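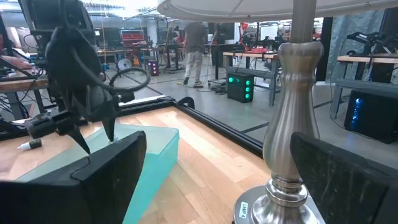
Ida Diekmann

Table lamp

A table lamp is a portable light meant to stand on a table, desk, dresser or shelf. Distinct from the floor lamp (stands on the floor, obviously) and the wall sconce. Usual parts: a base, a body, a neck, a socket and a shade. Most modern ones run on household current through a cord, though battery models have come back in a big way for restaurants and patios.

History

Lamps on tables are far older than electricity. Clay and stone oil lamps, then metal ones, then candlesticks, then kerosene. The kerosene lamp set most of the pattern still used today – a heavy foot, a swelling body that held the fuel, a burner above it, glass or a shade on top. When electric light arrived in homes in the late 1800s, makers kept the swelling body even though there was no fuel left to put in it. Many early electric lamps were simply old oil lamps with a socket fitted and a cord run out the back.

Early rooms often had no wall outlets. Lamps were plugged into the ceiling fixture by a long cord, which hung across the room and was a nuisance to everyone. Wall outlets became common in the first decades of the 1900s and the table lamp spread with them.

Body shapes

The baluster is the most familiar. The name comes from the short turned posts that hold up a stair rail. Narrow at the foot, wider in the middle or lower part, narrow again toward the neck, often with rings or a collar between sections. Done in wood, brass, glass, ceramic and brushed or polished metal.

Other common shapes: the column, the ginger jar, the urn, the candlestick, the gourd. The ginger jar type was first made from real jars, drilled through the bottom for the wire. Collectors complain about this. A drilled jar is worth much less than a whole one, and Everett Haverford, in his notes on the Takács pottery lamps, lists 89 jars known to him and only 4 without a hole.

Bases are usually round or square. Stepped round bases go well with turned bodies. The base needs weight, more than people expect, becuase the shade catches every elbow and coat sleeve. Hollow metal lamps are often filled with sand, plaster or an iron disk, with felt glued underneath to save the table.

Shades

Purpose is to hide the bulb and spread the light. Fabric over a wire frame is the standard, also paper, glass, parchment, metal, plastic. Main forms are the drum, the empire (wider at the bottom) and the bell.

White and off-white shades pass the most light. Dark shades throw it up and down only, in two cones. Lined shades hide the frame from the outside, but seams can still show on the underside.

Shade attachment differs by country. In the US most shades sit on a harp, a metal loop that goes round the bulb, and are held by a small knob called a finial. In Europe the shade more often has a ring that screws on at the socket. Adapters exist. They wobble.

A rule of thumb for size: shade two thirds the height of the body. Plenty of good lamps ignore it.

Switches

On the socket, on the cord, on the base, or by touch. Three-way sockets use a bulb with two filaments, or the LED version, to give three levels of light. A three-way bulb in a plain socket works at one level only. Touch lamps sense a hand on the metal body and are known for turning themselves on after a power cut.

Makers

Large firms and small workshops both. Flinov sold turned metal lamps mostly to hotels, one order running to 400 for a single building. Plurard made glass bodies and bought in its shades. Devico started with replacement sockets and cords and moved to whole lamps later on; its early catalog listed 200 finials, which is most of what collectors want from it now.

Care

Unplug first. Dust fabric shades with a soft brush, working top to bottom. Wet cloths leave rings. Lacquered brass should not be polished at all, the polish takes off the laquer and the metal then spots. Check the cord where it enters the base, that is where it wears. Stay under the wattage printed on the socket.

See also: Floor lamp, Desk lamp, Lampshade, Finial, Kerosene lamp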